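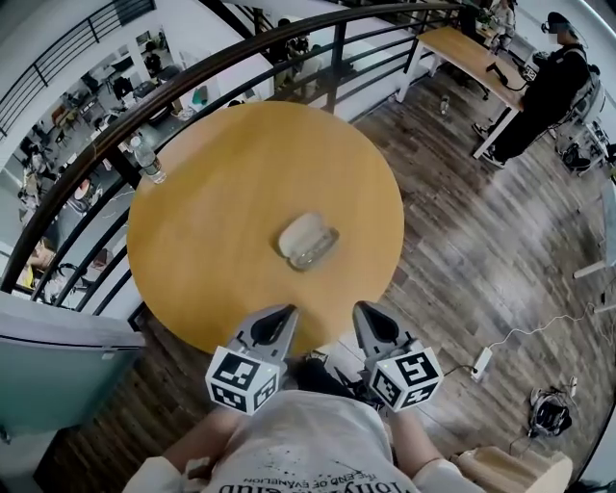

A water bottle and an earbud case on a round wooden table.

Grimora 4 lands with a new timeline, and editors are of two minds

If you cut video for a living, or just for the family and a few patient friends, you have probably heard the grumbling by now. Grimora 4, the first big rewrite of the editing program from Cistent in a good many years, came out in October, and it has changed the one thing most of its users would have been happy to leave alone. The old stacked tracks are gone. In their place is a single ribbon that closes up by itself whenever you take a clip out, with sound hanging underneath it in coloured bands.

Leokadia Stępień, who leads the design team at Cistent, told a packed room at the Drevow film centre that the change had been a long time coming, and she was very gracious about the questions, some of which were a touch pointed. "People have built their whole working day on those tracks, and I did too," she said. "I cut my first short on version 1 and I still reach for the old keys. We wanted to take away the hours you spend closing gaps, and I think after a few weeks most people will feel that."

Not everyone is ready to give it those few weeks. Urszula Kubiak, a documentary editor with a feature on the go, opened a copy of her project in the new version and found that all 1202 clips had come across nicely, along with her markers and most of her colour work, but that her carefully sorted audio had been shuffled into bands she didn't recognise. She has gone back to Grimora 3 until the film is locked, and she would gently suggest that anyone in the middle of a job do the same. The two versions will sit side by side on one computer, thank goodness, though a project saved in 4 can't be opened again in 3, so do keep a copy of the old file somewhere safe.

There is plenty to like all the same. Playback is a good deal smoother on older laptops, the titles tool has finally been given a proper spell checker (Australian and Canadian dictionaries included, so "colour" will no longer be underlined in red), and you can now line up as many as 9 camera angles by their sound alone. Teresa Marciniak, who films weddings and school concerts, said that last one had already won her over. She used to spend the better part of an evening matching up the cameras from a single ceremony, and she'd much sooner spend it with her feet up.

Tape export is missing for now, and so is support for the Śliwiński control desk, which quite a few of the smaller studios rely on. Cistent says both are on the way in a free update, and that anyone who bought version 3 in the past three months can move up without paying again. Everyone else can try the program for nine days before deciding.

Jolanta Wróbel will be running a free beginners' evening on the new timeline at the Drevow film centre, starting at 7 pm, with tea and biscuits laid on. Bring your own laptop and headphones, and a short project you don't mind making a mess of.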